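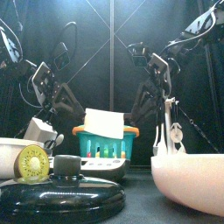 Who gets to hit the stop button on a two-arm robot cell?

Anybody standing near it, for any reason, without asking first. That was the rule at Flodard before I started and it's still the one I'd keep if they made me throw out all the others.

I get asked that a lot since I put up my post on house rules in November, so I figured I'd write out the longer version (get a coffee, I do go on). The short list I inherited was typed up by Agnes Tangen, who ran the room before me, and it fit on one sheet. Mine is two sheets now. I'm not sure that's progress!

The stop rule first. People are shy about stopping things. They think they'll ruin a run, and yes, sometimes they will, and a run is a few minutes of somebody's afternoon. Big deal. What we added is that the person who hits stop doesn't have to explain it on the spot. They write a line in the log when they feel like it. We went from hardly any stops to plenty of them, and most of the log lines are dull ("didn't like the sound," "cable looked tight," "sneezed"). Dull is great. I'll take a binder full of dull.

Next one: hands in or arms live, never both. If you need to move a bowl an inch, you pause both arms, wait for the other operator to say "paused" out loud, and then you reach in. Out loud matters. We tried thumbs up for a while and it was a mess, two people giving each other thumbs up for completely different things. Agnes wanted the spoken word from day one and I argued with her about it, and she was right, and she has a very nice way of never bringing it up.

Then there's reset. Oh boy, reset. We do kitchen tasks with toy food and small kitchen stuff, and I used to think of putting the table back as tidying. It's really part of the test. If you always put the basket in exactly the same place and the kettle in exactly the same place, you learn that your arms can work on that one table, and that's all you learn. But if everybody moves things however they like, you can't compare one person's runs with another's. So our rule is that the start card tells you which things move and which stay, and you follow the card even when it looks ugly. Especially when it looks ugly.

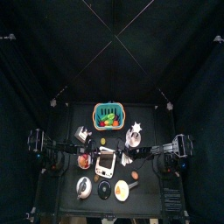
The other half of reset is checking before you start instead of after. Walk up, look at the card, look at the table, look at your cables all the way back to the base. Cables are my pet subject, sorry. A loop that's fine with the arm tucked in can be pulled tight when the arm is stretched across, so the rule says you take each arm slowly through its full reach at the start of a shift, one at a time, with somebody watching the cable and only the cable. It's boring and it takes as long as it takes.

Logging. We had 2173 runs in the folder when I did my first cleanup, and 627 of them had no note saying who ran them or which card they used. I wanted to cry. Some were probably perfectly good, and I pulled every one out of the main set anyway. Now the name and the card number go in before the first run or the software won't let you go. Hellström, who wrote that bit for us, made the warning box bright orange at my request, and I have had complaints about the orange.

Failed runs stay in, by the way. Mark them failed, say what slipped or got dropped, and leave them alone. I had a new person very sweetly deleting all their bad ones so the folder would look nice. Please don't do that! A folder of nothing but wins can't tell me which toy vegetable is giving everybody trouble.

A reader from Clovlow wrote to ask how long shifts should be. We stop at two hours with a real break in the middle, away from the room. I don't have a study to wave at you. I just read the log and the sloppy notes bunch up late in the shift, mine included.

I still haven't settled what to do about visitors. Right now they stand behind the tape and get the stop button talk like everybody else, and Agnes thinks they should get a practice press too, so they know how hard you have to push. I'm leaning her way. If your place does it, leave me a comment and tell me how it goes.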